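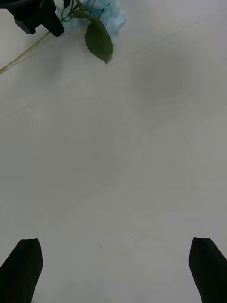

What is a demonstration, for the purposes of this course?
A demonstration is one complete run of a task, performed by a person controlling the robot, and saved with everything the robot sensed and did during the run. Camera images, joint positions, gripper opening and the time of each reading all go into the same file. A run that is missing any of those is a partial record, and we treat it separately.

Collecting Demonstrations for Two-Arm Tasks
Handout 4, prepared by Muireann Phelan and Davoud Kordestani

Read this before the July lab block. It assumes you have done the safety session and can start the arms without help. Handout 3 covers calibration and is not repeated.

1. Write the task down first

A task needs a start condition, an end condition and a sentence in between. For the stem sorting task the sentence is "Pick up each stem from the table and stand it in the crate." The start condition says which stems are out and where they may lie. The end condition says both arms are clear and both grippers are open.

Keep the sentence short. In the first round Masaru Kubo wrote a full page for one task, and three operators read it three ways. We had 15 sessions that could not be pooled. The rewritten version fits on an index card and is taped to the desk.

Do not change the sentence once collection has started. If it turns out to be wrong, close the set, give the new task a new name, and start over.

2. Vary what you want the system to ignore

If a stem always starts in the same place, the trained policy will reach for that place whether or not there is a stem there. Move things between runs. Change the angle, the distance from the seam, which way the head points, and which kind of stem comes first.

Leave some variation to chance, but not all of it. Operators asked to "place it randomly" put it near the middle of the table most of the time. Use the placement sheet, which gives a starting cell and a rotation for each run.

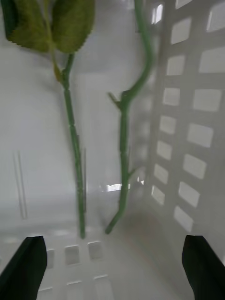 Wrist cameras and fixed cameras answer different questions, and you need both in every run. A fixed camera is good for telling which arm is doing what. It is poor at the last few inches, where an arm or the wall of a container is often in the way. A wrist camera covers that part well. With a view like this one, taken inside the crate, you can find the cut ends of both stems and check them against the slots in the floor, and you can tell that neither finger is touching a stem. Label contact from the wrist view whenever the two cameras seem to disagree.

Check focus and exposure on all cameras before the first run of a session. White plastic against a white table is easy to overexpose, and a washed-out edge can't be recovered later.

3. Driving the arms

Move at a steady pace. Long pauses are recorded too, and a policy trained on them learns to stop. If you need to think, think before you press record.

Use one arm at a time until the task calls for two. Park the idle arm with its gripper open, on its own side of the table.

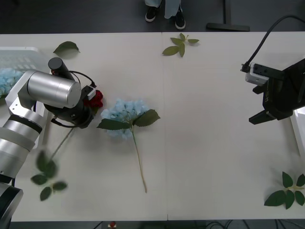
When both arms are needed, say out loud which one leads. The operator at the second station follows the lead arm and does not start a grasp of their own until the first one is finished. Esmaeil Safavi's group tried it without a lead and threw out a large part of the set - most of the failures were two arms waiting for each other.

Grip artificial stems on the stalk or just under the head, and write down which. Leaves come off. A loose leaf on the table may stay for the rest of the session, but note it in the log so the labeler does not mark it as a missed object.

4. What to keep

Keep failures. Mark them F and give a reason in a few words: dropped, missed, tangled, wrong stem. A recovery, where the operator drops a stem and picks it up again, is marked R and counts as a full demonstration. Discard a run only if a camera froze or someone reached into the workspace.

The set we will use in class has 3782 runs, of which 2782 are marked clean. Your first assignment is to train on the clean runs alone, then on everything, and compare. Soudabeh Amini will hand out storage keys in lab.

5. For discussion

Take one run from the set and list everything in it that a new operator would do differently. Bring the list on paper. One page is enough.

Related handouts
Handout 3: Calibrating Wrist Cameras
Handout 5: Labeling Contact and Release
Reading notes: Teleoperation, 2017 to Now
Lab sheet: Placement Grids and Rotations

This site uses cookies to remember your course settings. Accept | Manage preferences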